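Friday, April 11, 2025
Concrete mix notes, Nandville bench

Broke the 35 day cylinders this morning with Amancay, and what a pleasure it was to see them behave after the trouble we had in October! The Galberg cement is a touch slower than I'd like, but the colour has come up lovely and pale. Eight cylinders left in the tank.
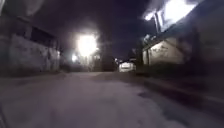
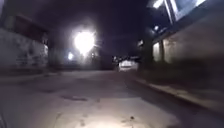
Weathered walls, after dark.

Roland wants 200 mL more water in the next batch and I've said no, kindly - we'll try a longer mix first. Must remember to wash out the small drum, and ring Zitthorpe again for the grey sand.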